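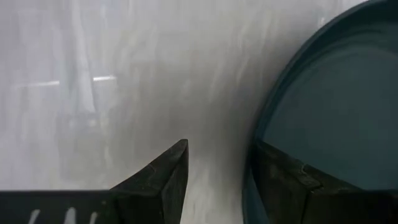 Teal dish on a pale, glossy surface.

Table Setting and Clearing Assistant, part-time
Neltov, Korutstead

Neltov runs a tableware rental service for dinners, weddings and company lunches. We are hiring one person to help set tables, clear them afterward and get plates and dishes ready for the next order.

What you will do
Lay out plates, dishes, glasses and flatware from a written plan. Clear tables at the end of an event and scrape, rinse and stack what comes back. Check each plate for chips before it goes in a crate. Set aside anything damaged and write it on the return sheet. Our stock is 3000 pieces, most of it stoneware, so expect a fair amount of lifting.

What we ask for
You can stand for a full shift and carry a loaded crate with a second person. You read a seating plan without trouble. Restaurant or banquet work is useful - we will train someone who has not done it. A driver's license is not required.

Hours and pay
Shifts are mostly evenings, 3 per week, with more work from March on. Pay is hourly and is discussed at the interview. Meals are provided on event days, and we supply aprons and gloves.

How to apply
Send a short letter and the name of one past employer to Zoi Katsaros, Neltov, Room 214, Korutstead. Applications close on 30 November 2025. Interviews are held at the warehouse and include a short paid trial - you will set one table and clear it again. Questions about shifts can go to Sotiris Dimitriou at the same address.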